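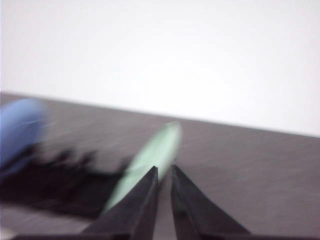 Every January somebody promises me a robot that will do the dishes, and every January I buy another pair of rubber gloves. The latest promise comes from Flellico, a firm with 14 employees and a very confident brochure.

Its arm has two fingers and no sense of hurry. Maham Magsi, who runs the trials, told me it had put away 412 plates since the fall. I asked how many it had dropped. She said they were still going through the logs. 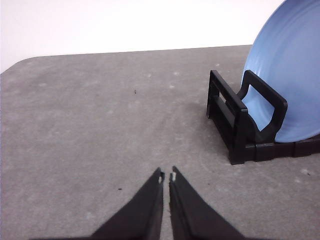 **GRISIS, February 23, 2022** – One blue plate stands in a black rack, and the table around it has been kept nearly bare. My kitchen has never looked like that. Mine has greasy pans, a wet cat and a teenager.

Sohail Hayat, a repairman I brought along, wanted to know who scrapes off the egg. Magsi said that was planned for version 2. He asked what it would cost, and she offered us coffee.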